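Trirkstead bench check, basket task, Thursday, April 11, 2019
Checked by Izzati Osman

1. Cables
Do give each one a gentle wiggle, please, and leave plenty of slack over the wrist.
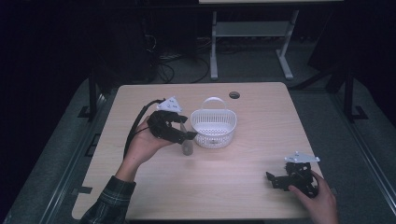

2. Marker plates
Both sitting nicely on top. A soft cloth only, my dears! 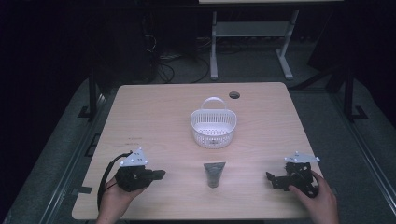
Tube upright in front of the basket, a gripper either side.

3. Fingers
Look at the screws before every block of 200 examples,

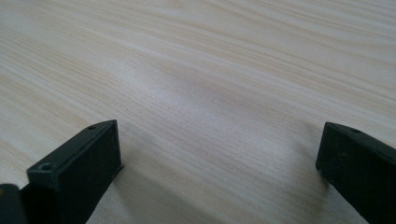

and if one feels loose, stop and tell me, however well the morning is going.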